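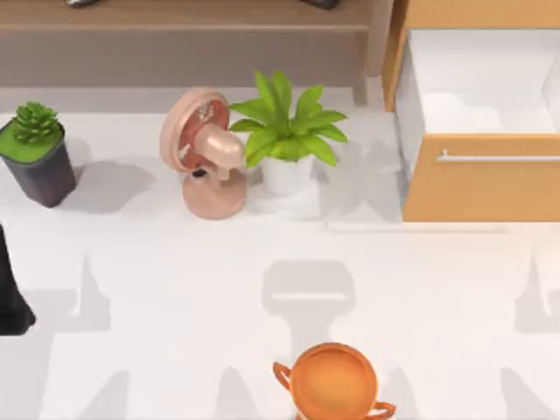 Resetting the water softener after a resin change

The softener in the Savdale house is a Nakero single-tank unit with a metered valve. It was installed by the previous owner and had been regenerating on the wrong schedule for years. Soap stopped lathering in the spring. I tested the kitchen tap with drop reagent and got the same hardness as the outdoor spigot, which bypasses the softener. The salt level was fine, and brine was being drawn. That left the resin.

I ordered a replacement charge from Plalletar. It ships dry enough to pour through a wide funnel, though it sticks to the neck and has to be tapped down. The old resin came out with a garden hose and a lot of patience. Cover the top of the riser tube with tape before pouring. One cup of beads inside the riser means taking the whole thing apart again.

Programming

The controller does not measure hardness. It counts gallons and trusts the number you type in. Mine was set for a much softer supply than the one we have, so the bed was exhausted days before each regeneration started.

The settings I use now:

Capacity between regenerations: 1700 gallons
Salt dose: 6 pounds
Day override: 6
Start time: 2 a.m.

The salt dose is on the low side. A heavier dose recovers more capacity per cycle but fewer grains per pound of salt, and I would sooner regenerate a little more often. The day override forces a cycle even when the gallon count has not been reached, so the bed does not sit idle when we travel.

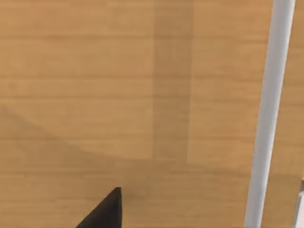
The other number worth checking is the reserve. On this valve it is buried in the installer menu, and the factory value assumes a larger household than ours. I left it alone for the first month, read the meter every evening, and then lowered it once I had our actual daily use.

Backwash flow needs a look too. The drain line on my unit runs up the wall and across the ceiling to the laundry standpipe, and the lift costs some pressure. The gauge at the inlet reads 80 psi, which is more than the valve needs, so the lift is not a problem here. I do plan to fit a regulator – the dishwasher hoses would last longer.

The first two cycles after the change gave yellowish water at the drain. The Baranauskienė plumbing manual I keep in the garage puts this down to new resin and says to run a cold tap until it clears. It cleared on the third.

Next job is the brine float, which sticks.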